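Journals > Planning and Local Government Studies > Articles > Section 4

4. Change of use and the limits of the consultation record

The 31 applications in our sample were all decided in Mestow, where the district planning body has treated the conversion of offices and shops to homes as a settled good. We are less sure. The officer reports lean on the claim that an upper floor with no tenant is a floor going to waste, and very few of them test it. In only 5 cases did the report say how long the space had been on the market. In the rest, the reader is asked to take the word of the applicant.

The Skistmont terrace is the clearest case. The report put the loss of office space at 600 square meters and called this minor. It did not say what it was minor in relation to. Objectors raised parking, noise and bin storage, and the report answered each with the same sentence, word for word. Approval followed in June, with conditions on opening hours for the ground floor unit that do not seem to have been checked by anyone since.

Converted units are usually defended on the grounds that people settle into them and make ordinary homes there. That may be so. It tells us little about whether the decision was a sound one when it was made. 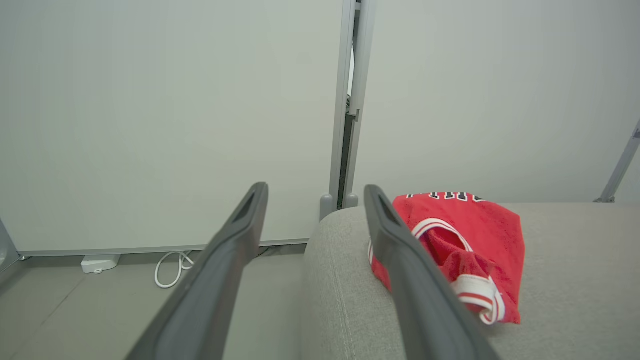 Figure 4. Gray upholstery with a red basketball jersey on top.

Arumugam objects that this sets the bar too high, and that a planning meeting can only weigh the papers put in front of it on the night. We accept the point about the meeting. We do not accept it about the report, which is written over several weeks by paid staff who are free to ask for more.

The consultation figures need the same care. The Mokivard scheme drew 1106 responses, and the report described them as "broadly supportive." Most were a printed card with a box to tick - and the card had no box for opposition. Letters written in the sender's own words were counted in the same column as the cards. We have left the Mokivard total out of Table 3 for that reason, although doing so weakens the overall trend we reported in Section 3.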